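4. Kitchen tasks

Our group (Ritva Harju, Toivo Lehtinen and Benoît Hoarau) asked whether a robot arm can do simple kitchen chores without a person stepping in. We picked two tasks: moving a bowl on the table, and opening the door of a toaster oven. Both are easy for a child, but they ask for different things from the arm. The bowl needs a careful grip on a slippery rim, and the door needs a pull along a curve.

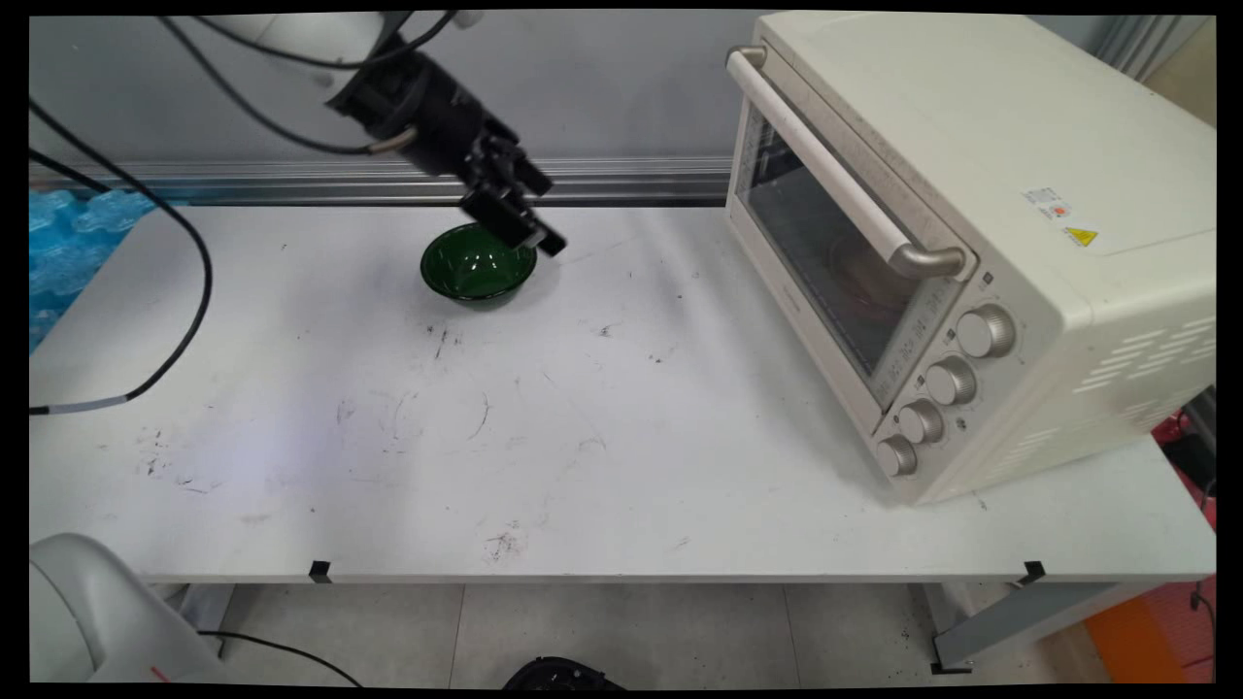

We gave each task 600 tries in August. The bowl went well once the arm came in at an angle. The door was harder — a small error at the handle grew as the door swung, and the fingers slid off. Pirjo Rissanen, our supervisor, suggested a slower pull, and it helped a little.

Our answer for now is "partly." A home user would not accept this many failed tries. More training data is the next step, and we would like 2,000 runs of the door task.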